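Sticky labels and stove words: keeping a second language going in the kitchen
30 March 2018

Quick one, dinner's on. People keep asking how we do the label thing so writing it down once.

Background: I'm learning Japanese, slowly. My neighbor Ankica Dimitriou does Croatian with her grandkids. Same tricks work for both. My word notebook is at 638 words, most of them things you can eat or drop on your foot.

Labels
Painter's tape and a fine marker. Not the cute printed stickers, they take the finish off cabinet doors (ask me about the pantry). Masking tape is fine for a week, then it bakes on.
Write the new language only. No English underneath. You'll read the English, everyone does.
Put the label where your hand goes, not where it looks nice. Inside edge of the drawer, lid of the rice jar, handle side of the fridge.
Steam kills marker. Near the kettle use pencil on tape, or clear packing tape over the top.
Take a label down once you've stopped needing it. Then it goes back up for a day a month later, as a check. I lose maybe one in five words this way. Back up they go.

Whole phrases beat single words
Had "spoon" on the spoon drawer for ages. Knew spoon. Could not ask for a spoon. Now the tape says "hand me a spoon, please" and it's much better, even if you need a longer peice of tape.
Same for the stove: "turn it down," "it's boiling over," "don't touch." Kids pick up the shouted ones first.
Languages with case endings – Ankica swears by putting the label in a sentence from day one, otherwise the kids only ever say the dictionary form.

Recipes
Pick one you can already make blind. Pancakes, lentil soup, whatever. Copy it out by hand in the other language, tape it inside the cabinet door. You already know what comes next so the words do the explaining.
Don't start with a cake. Cakes punish guessing.
Numbers are the weak spot for most people, me included. Weigh things and say it out loud: 500 grams flour, in the language, every time. Scale has no opinion about your accent.
Grease-proof the card. A plastic sleeve, or the cheap Plirberg recipe covers if you can find them, the Folemville hardware store had a rack by the register.

Timer trick
Stole this from Sadao Kawaguchi, who teaches the evening conversation class. Set the kitchen timer for 2 minutes while you dry the dishes. No English until it rings. Stuck on a word? Talk around it. "The thing for the holes in the pasta." Fine. Look it up after, never during.
Do it every day. Long sessions on a day off don't make up for skipped ones, not for me anyway. September was a wash because I kept saving it all up.

Kids
Give the language a place or a job. Ours is anything to do with the dishwasher. Easier than one parent one language if only one of you speaks it.
If they answer in English, just say it back in the other one and keep going. No quizzing. Mine shut right down when I started testing her at the table.
Mixing is ok. "Where's the whatever-it-is" with one foreign word stuck in the middle is still a word used.
Sorting chores are good for colors and for more/less. Socks, bottle caps, beans, pencils.

Stuff that didn't work here
Labels on the floor. Obviously.
Radio in the background while cooking. Nice, but I learned the jingle and nothing else. Sit down for it or skip it.
Fridge magnets with letters – toddler, vet, long story.
Buying a second phrasebook. I have the Entwistle one and it's plenty.
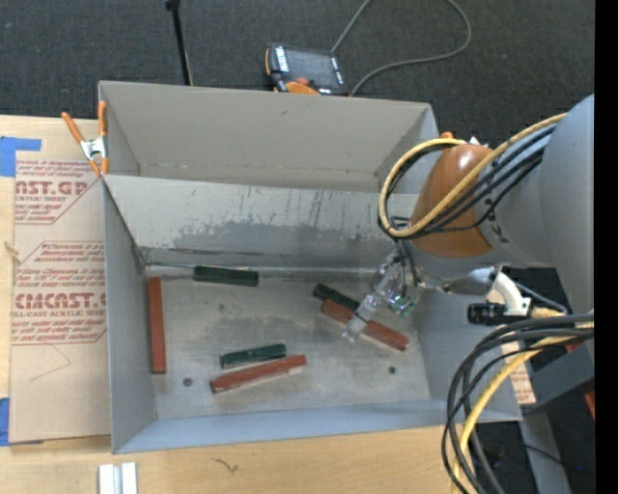 Oh and throw out old tape before it goes brittle, a bit of vegetable oil on a rag gets the gunk off. Rub, wait ten minutes, wipe with dish soap. Test somewhere hidden first if the doors are painted. Will add the list of stove phrases when I've typed it up, Ankica has my only copy adn she's away till next week.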